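3. Student Project: Picture Handling in a Simulated Bathroom

3.1 Setting and task

The project ran as part of the second-year robotics course at Rosser. Students worked in teams on one household task each, and all tasks were carried out in simulation, by a person driving a two-armed robot. The team reported on in this section took the bathroom task. The robot had to pick up a framed portrait and bring it to a place named on the task sheet, without dropping it and without knocking over the small items nearby. The room was put together from the Brindis set of house models, and the driving software was Pimusis, which the course had used the year before for a simpler exercise with a single arm.

The task was chosen by the students. Their first proposal was to sort toiletries into a cabinet, and the course leader, Rhydian Prothero, asked them to change it because another team had already picked a sorting task. A framed picture is flat, wide and easy to tip, and the team expected the grip to be the hard part. Small items such as bottles and candles were kept in the room so that the robot would have to work close to things it was not supposed to move.
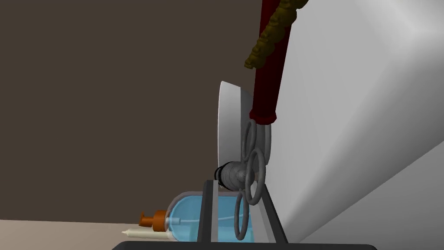 Each run was limited to 400 seconds of simulated time. A run counted as complete if the portrait was at the named place when the driver ended the run. It counted as failed if the time ran out or if the driver gave up. Items that fell during a run did not make it a failure, but they were written down in the log. The team argued for some time over this rule. Two members wanted any fallen item to end the run, as it would in a real home where the item might be glass. The rule was left loose so that beginners could finish enough runs to be compared with each other.

3.2 Drivers and practice

Four members of the team drove the robot. None had driven a two-armed robot before the course. Each had 60 minutes of practice in an empty room before the first logged run, and the practice was not scored. The drivers used the hand controllers that came with the lab's Clevo workstations. One hand controlled each arm, and the body was moved with a thumb stick.

The drivers were told to choose their own way of working. Three of them kept one arm out of the way and did everything with the other. The fourth used the free arm as a guard, holding it between the portrait and whatever stood closest. This took more attention, and her early runs were slow.

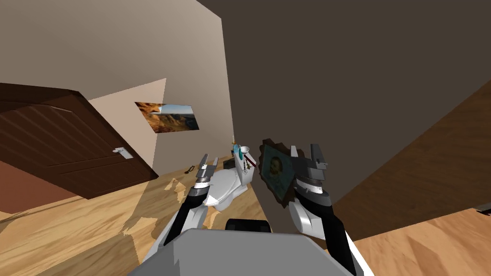 Depth was the most common complaint. In the main view, a driver can see whether the portrait is to the left or right of a fixture, but it is hard to judge how far in front of it the portrait is. Several logged notes from the first week say that the driver believed there was a gap when the frame was already touching something. The wrist views were meant to help with this. Each arm carries a camera near the gripper, and the driver can bring up either view beside the main one.

3.3 Use of the wrist views

We logged which view was open at each moment and asked the drivers to comment on their own runs afterward. The wrist views were used less than expected. During the approach they were useful when the gripper pointed at the object. Once the arm was folded back or the wrist had turned over, the same view gave the driver nothing to work with, and most drivers then closed it and forgot to open it again.
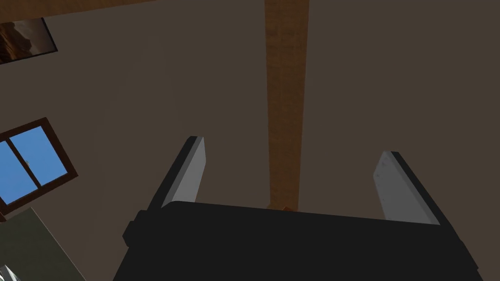
Figure 3. Wrist view with the gripper open and pointing toward the ceiling.

To deal with this, the team added a small marker to the driver's display that shows which way each gripper is pointing. The marker is an arrow in the corner of the screen. It was written in one afternoon and has no settings. Drivers said that they looked at it mainly before opening a wrist view, to decide if the view would be worth having. One driver asked for a sound as well, and this was tried and taken out again after two sessions.

The marker also changed how the logs were read. Before it was added, a long stretch with no wrist view open could mean that the driver did not need the view or that the driver had lost track of the wrist. With the gripper direction saved next to the view record, the two cases could be told apart in most runs. We therefore cut the saved wrist video into short clips and sorted them by hand into "work area in view" and "work area not in view." The hand-sorted set holds 800 clips. 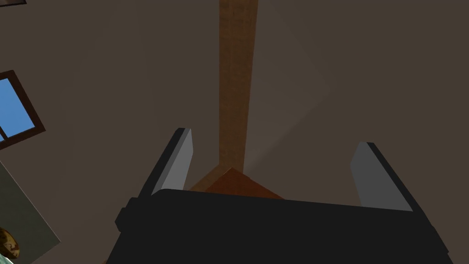 Sorting was done by two students working apart, who then went over the clips on which they disagreed. Only 14 clips were still in dispute after this step, and those were left out. Most of them came from the moments when the wrist was turning and the view changed within a single clip. A shorter clip length would have avoided part of the problem, but the cutting had been done by then and the team did not have time to repeat it.

The sorted clips were used for the viewing-time counts in Section 4. They were not used to score the drivers. The course grade was based on the written report, the code for the marker and a short demonstration given in October, at which each team ran its task once with a driver picked by the course leader.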